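ロボットアームによる箱への投入と引き出し整理は実用段階か

カテゴリ:自動化・ロボット > 作業の自動化
投稿:2018年8月25日(土) 閲覧数 863

投稿者:Rocío Ospina

小物部品の仕分けと収納を単腕ロボットに任せられるか検討しています。作業は二つあります。

(1) 前面に窓を開けた段ボール箱へ、小さな薄物を窓から入れる。
(2) 小型の木製引き出しユニットを開け、物を入れて閉める。

(1)では箱を卓上に置くだけで、治具による固定はしていません。

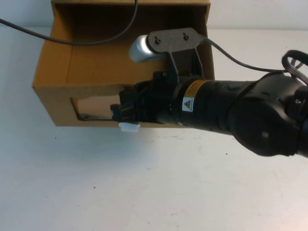
人手なら一個あたり数秒で済み、失敗はまずありません。アームでは(1)を1000回試行して成功が863回でした。失敗の大半は、薄物の端が窓の縁に当たって箱ごとずれるものです。一度ずれると、以降の試行も位置が狂ったまま続きます。

(2)は引き出しの前板に把持を合わせる段階で止まることが多く、まだ統計を取れる状態ではありません。手首カメラの画像で位置を出していますが、移動中のフレームはぶれが大きく、輪郭が安定しません。
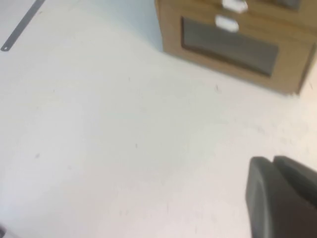

手首側カメラの画像。右上が引き出しユニット、右下がグリッパの指。

伺いたいのは次の点です。
・この種の作業は、現状の市販アームで無人運転に耐えるか
・耐えないとすれば、認識、把持、力制御のどこから手を付けるべきか

予算の都合で、アーム本体の交換は考えていません。

投稿者:Adanech Bogale
ベストアンサー

無人運転は(1)なら条件付きで可、(2)は現状では不可と見ます。

(1)の失敗は認識以前の問題です。空の段ボール箱は軽いので、接触すれば動きます。箱の底を両面テープで留めるか、L字の当て板を二方向に置いてください。そのうえで窓の四隅を固定カメラで毎回取り直し、挿入の直前で一度停止させます。挿入方向の速度を落とし、接触力がしきい値を超えたら戻して再試行する処理も必要です。当方の似た工程(紙箱、窓あり)では、箱の固定と再試行だけで成功率が94%になりました。残りは把持時の滑りで、指先の材質を変えるまで減りませんでした。

窓の寸法を変えられるなら、薄物の幅に対して左右に余裕を持たせるのが最も安上がりです。窓の下辺を少し外側に折っておくと、縁への引っ掛かりも減ります。

(2)は移動中の画像を使わないことです。接近前に静止して撮り、姿勢を確定してから動かす。引き出しは摩擦のばらつきが大きく、位置制御だけで引くと、途中で斜めになって噛むか、ユニット全体が手前に動きます。ユニットを固定し、引く方向以外を柔らかくしたインピーダンス制御にしてください。開いたかどうかの判定も別に要ります。指の開度だけでは、掴み損ねとの区別がつきません。

着手の順番は、固定、静止撮影、力制御。認識モデルの改良は最後でよいと思います。

投稿者:Gaber

家の片付けをロボットに、という話なら早いのでは。うちの掃除機ですら椅子の脚で止まります。引き出しは人が開けたほうが速いです。

投稿者:Plesard123

Curnelのセミナーで引き出しを開ける実演を見ました。取っ手が大きく、ユニットは机にねじ止めされていました。一般の家具でそのまま動くかは質問しても明確な回答なし。資料は11月に出るそうです。

投稿者:Rocío Ospina
補足

Bogaleさん、ありがとうございます。当て板は手持ちのアルミ材で作れそうなので、先に(1)を同じ回数で取り直します。インピーダンス制御は、使用中のコントローラが外部からの力指令を受けるかどうか確認が必要です。受けない場合は、手首にばね機構を入れる方向で考えます。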